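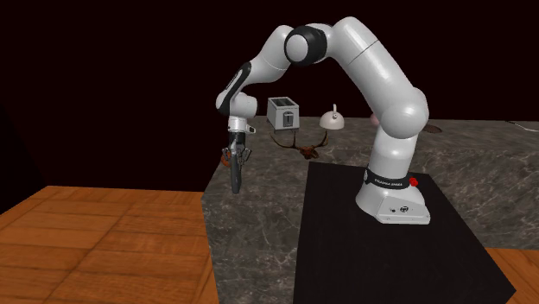 Robot arm on a gray marble countertop

Wendcombe Food Co-op
Minutes of the Member Meeting, January

The meeting opened at 7 p.m. in the upstairs room, with 38 members present, which the chair said was the best turnout we have had since the bakery vote. She thanked everyone for coming out on such a cold night, and thanked the kitchen team especially for the lentil soup, which was very good and went quickly.

Minutes of the last meeting
Read and approved with one correction. The walk-in cooler was repaired in November and not in October. Apologies from the secretary, who had the invoice in front of her and still wrote it down wrong.

1. Labels on the bulk bins
This took up the larger part of the evening. The buying group reported on its review of the bulk aisle, which was started after a member with a sesame allergy asked what was in the Bamia trail mix and no one on the floor could tell her. The group found that 30 of the bins had a name and a price on them and no ingredient list at all. Most of those are single items such as oats or split peas, where the answer is plain enough, but 5 are blends, and the group felt (and the room clearly agreed) that a blend with no list is not something we should be selling.

The group proposed that every blend carry a full ingredient list and an allergen line in large type, and that no blend go out on the floor until its list is in hand. A member asked whether single items needed the same treatment. After a good deal of back and forth it was agreed that they should at least show the supplier and the country of origin, as shoppers ask about this nearly every day.

There was a longer discussion about the words "natural flavor." Several members would like us to stop carrying anything with that phrase on the package. Others pointed out that this would take out most of the teas and a good many crackers that people here buy every week, and one member said, kindly but firmly, that she would simply end up buying them at the supermarket. The chair suggested we begin by writing to the suppliers and asking what the phrase covers in each case. Members seemed comfortable with that as a first step.

Moved and seconded: that the bulk labeling proposal be adopted, with the blends to be done first. Carried, with 3 opposed. One of those opposed asked that it be noted that he supports the labels and objects only to the extra printing cost.

Action: buying group to have lists for all the blends by the next meeting.
Action: secretary to draft the letter on natural flavor and pass it around for comments before it is sent.

2. Nirnatico
Nirnatico has offered us its line of tomato sauces and jarred peppers at an introductory price. Samples were passed around with bread. The peppers were very well liked. The sauce was found to be sweet, and a member reading the jar noticed that cane sugar comes second on the list, ahead of the olive oil. The feeling of the meeting was that we already carry two sauces with no added sugar and do not need a third that has it, even at a nice price.

Agreed: to order the peppers on trial and to decline the sauce with our thanks, and to tell them why, in case it is useful to them.

3. Eggs from Shojaei farm
The Shojaei farm has written to say that the price per dozen will be going up in spring on account of feed. They were good enough to set out their costs in the letter, and it was read aloud in full. A member asked whether the cartons could say something clearer than "farm fresh," which could mean nearly anything. The buying group will ask whether the farm would be willing to print how the hens are kept and what they are fed - they have always been happy to tell us in person, so we expect a friendly answer.

Agreed: to accept the new price.

4. Reading group and cooking night
The label reading evening in the fall was such a pleasure that several people have asked for another. It will be held on a Friday, after closing, and will look at breakfast cereals this time. Please bring an empty box from home, whatever you really eat, and no one will scold you for it. Cooking night will carry on as before, with beans.

Other business
A blue casserole dish with a glass lid was left behind after the holiday supper and is on the shelf by the office door.

A member asked for more light over the spice rack, as the small print is hard to read there. The floor team will look into it.

The meeting closed at 9:10 p.m. The remaining bread and peppers were shared out among those who stayed to stack the chairs.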